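Stundex open day, Stekdale: review
Posted 2026-08-25 by Hywel Kneath

I pack and post hampers for a living, so when Stundex invited small firms up to Stekdale to see their basket-handling arm I put my name down. The leaflet promised a helper that "works with the containers you already own". My containers are wicker, and I've yet to meet a machine that likes wicker.

There were two talks first. The one on savings I'd skip if you go. It used a warehouse with 67 staff as its model customer and I have a niece in December. The second was better, given by a young engineer who answered what she was asked and said so when she didn't know.

Then the demo bench, which was what I'd driven up for. The software is called Gulik and the fingers are sold separately under the name Batista, a detail missing from the leaflet. The job on show was small: a ball, a basket, and a black gripper that has to cope with both.

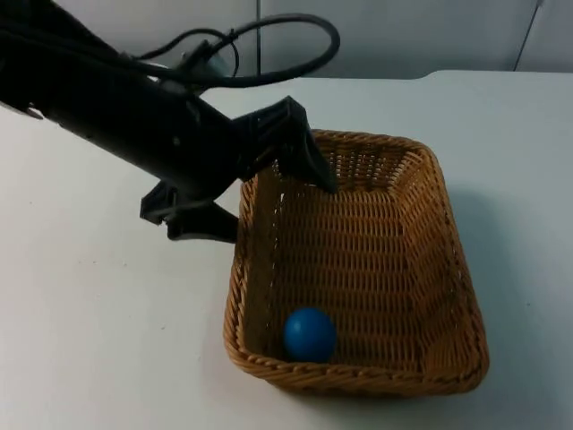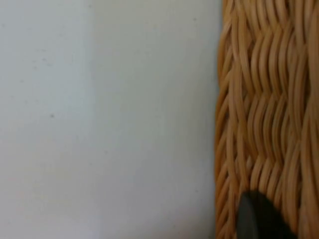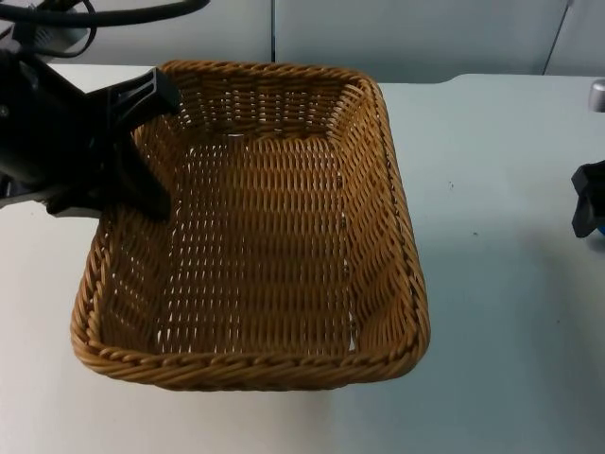

Same sort of woven basket all through, fingers never far from the weave.

My main worry is the rim. A braided rim is thick and a bit uneven, and on cheap baskets it gives when you pull it. I asked what happens if a strand snaps. The answer was that the arm would "register a change", and I couldn't get anyone to tell me what it does after that. I also asked to try one of my own baskets, which I had in the van, and was told February at the earliest. Fair enough for safety, but it does mean I'm reviewing their basket and their ball.

Speed is hard to judge from a demo. I'd want to stand there for a whole morning with nobody talking over it. One of the sales people said it could do 2000 moves between services. I wrote that down with a question mark and it still has one.

On the good side, it was quieter than I expected - I could talk to the engineer without raising my voice - and she let us stay at the bench well past the slot. The cables bother me. They loop up over the arm and I can see one of my hamper handles going straight through them.

No price on the day, only "depends on configuration". I've asked twice by email since.

Score: 2 out of 5 for the arm as it stands, with one of those points for the engineer. If they let me bring my own baskets I'll go again and write it up properly. Parking is free but the sign for the entrance is behind a hedge, so go slowly after the roundabout.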